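The water shader broke again at 2 am. Nahom Gebreyes had 14 tabs open, none of them helping. Wukness, the lake level, was due in the morning and the lake was pink. Solid pink. Missing material pink.

He recompiled. Still pink. Ate a cracker over the keybord.
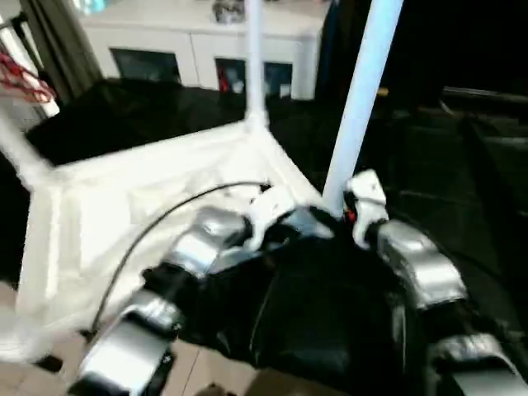 Foam first, then. Forget the lake. He dragged the Stolska noise node into the graph, cranked the tiling to 200, and got static, ugly, but moving. Moving was good. For the boathouse curtain he wanted white fabric with a bit of silver next to it, two curved shiny arms' worth of highlight, and the roughness slider kept snapping back to zero. Saved anyway. Then the fan on the old Teshome tower started up like a kettle.

Ten minutes. Nearly ten. Progress bar, colour banding, a black sky, no sky.

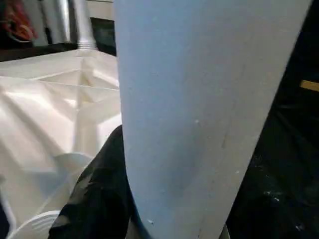

Gebreyes was told, by a message from Revport, that the normals were flipped and had been since January, and would he please check the import settings before touching anyone's graph again. No hello. No smiley.

He checked. One tick box. Clicked it.

The lake went grey, then green, and a ripple came in from teh far shore and slid under the dock. He sat there in his toque and watched it come round again.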